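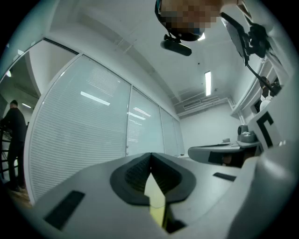

Gripper with ribbed finger pad, marker panel at right, office with glass partition.

Reading time: 5 min

Workshop Tips: Software Habits for a Bench Gripper

These tips cover the control and perception side of a small gripper setup in a home or shared workshop. They assume a working camera, a printed marker or two, and a script that already opens and closes the fingers. Commands are given for the Norkari tool set; other packages have the same functions under different names.

Fix exposure before anything else

Auto exposure changes the image each time a ceiling light enters the view. Marker corners move by a pixel or two when that happens, and the pose estimate moves with them. Set exposure by hand with the lights on as they will be during work. Lock white balance in the same session. Save both values in the config file and load them at start.

Mask glass and blinds

Glass partitions return bright bars from overhead lights, and closed venetian blinds give a detector long parallel edges to lock onto. If you track natural features as well as markers, draw a mask over any part of the image where the gripper's own body always appears. Glass moves through the view, so a fixed mask does not help there. Raise the inlier threshold and drop features that disagree with the marker pose.

Marker panels

- Print on matte paper. Gloss washes out at low angles.
- Leave a white margin at least one cell wide.
- Measure the printed black square with calipers and enter that number. Printers scale.
- Angle the panel toward the work area.
- Reject any detection seen at a very steep angle. The pose can flip between two solutions.

Check the clock offset

Camera frames and finger width readings usually come from separate clocks. Close the fingers sharply 20 times and compare the first moving frame with the first moving width sample. Take the median difference and subtract it in software. On the Nevura controller the offset was around 38 ms after a cold start and drifted when the USB hub was shared with a disk. Give the camera its own port.

Closing on soft pads

Rubber finger pads compress, so a commanded width of zero is rarely zero at the pad. Record the width at first contact and the width at stall, and store both. For light parts, stop on a change in motor current, with the width limit kept as a backup. Recheck the numbers when pads are replaced.

Planning

Add cables and mounts to the collision model as plain boxes, slightly oversized. Detailed meshes slow the planner and gain very little at bench scale. Cap planning time at 380 ms per request and fall back to the last valid path. Log every fallback with the start and goal poses, or the same failure will be debugged twice.

Name log folders by task and run number, e.g. ketgate_run154. Delete nothing until the replay script has read the folder without errors.

Text by Grigaitė. Last checked in May.

Get new workshop tips by email. Enter your address to subscribe. Unsubscribe at any time.

Contact | Copyright Ketgate Workshop Pages | Back to top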